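Flotley 3 review: three weeks of training a grasping policy in my spare room

I've wanted a decent simulation package for manipulation work ever since our old one stopped getting updates, so when Flotley 3 landed I bought the small-lab licence with my own money and set to it. This is a review of the package, mostly, but I spent nearly all my time on one feature, the wrist-view training recipe, so that gets the lion's share.

Quick background for anyone who missed the earlier posts. The recipe comes from a paper by Jinfeng Lu and Nadine Masri at Skakenmont, and the idea is lovely and simple. You train a policy on the view from the wrist and nothing else (no overhead camera, no side camera), and during training you randomise the lighting and the wood, stone and paint textures until the network gives up on colour and starts paying attention to edges. Flotley ships it as a ready-made module, with the paper's settings as defaults.

Installing was painless, which I can't say for the last version. Getting my own table model in took an evening and a fair bit of swearing. The importer flips the up axis without telling you, so my first table was standing on its side like a door! There's a tick box for it, buried under Units for some reason.

Then I let it run. I gave it 3000 episodes, with six textures in the pool and five lighting presets, and left it going over a long weekend while we were down the coast. My machine's a few years old and it coped fine, though the fan noise made the spare room a no-go zone.

So how did it do? On bright scenes, beautifully. The approach is smooth, it doesn't dither over the object the way my old policy did, and it recovers from a bad start without that awful hovering. I'd have paid for the module on that alone. The dim presets are where I started poking around, and where I think the paper's claims need a bit of salt.

Dim scenes are hard for a wrist-only policy for a dull reason: it has very little to work with. You can get a start pose like the one I kept reloading, where the fingers are open with nothing between them but near-black, and the only strong line outside the gripper is the edge of the wood surface running down right beside the right-hand finger. The seam between wall and floor is so faint I had to push the brightness on my monitor to find it. From poses like that my policy drifted away from the table more often than I'd like, and the debug overlay suggested it was leaning hard on that one wood edge. Bumping the minimum ambient light in the randomiser helped a lot, at the cost of a slightly easier test. The renderer, for what it's worth, does a nice job on the grain, even in the gloom.

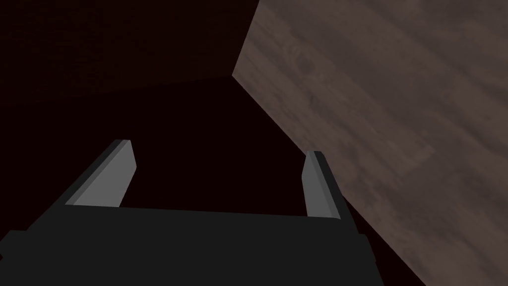

Gripes, then. The docs are thin on the randomiser, and half the sliders have no units. The replay viewer forgets your place every time you close it. And I'd love a way to weight the hard start poses so they come up more in training, which the paper does and the module doesn't. Azra Stojanović has a little script for it on the Tolombridge forum and I'm running that now.

Would I buy it again? Yep, for the wrist-view module. If you only need a general simulator and don't care about learned grasping, hang on to what you've got, or wait and see what the December update brings.

Comments

Živko Dumitrescu: Same drift in the dark presets for me. I dropped one of the five lighting presets altogether and it settled down, but I felt a bit guilty about it.

Drita Pavlović: Did you try it with the Krasniqi hand model? The fingers are much thicker and I'm wondering if they block too much of the view.

Reply from author: Not yet, Drita, I've only used the default two-finger one. It's next on my list once the reweighted run's done.

Nadine Masri: Thanks for the write-up! Our minimum ambient value was higher than the one Flotley ships as default, so check that before you blame the method. Happy to share our config file.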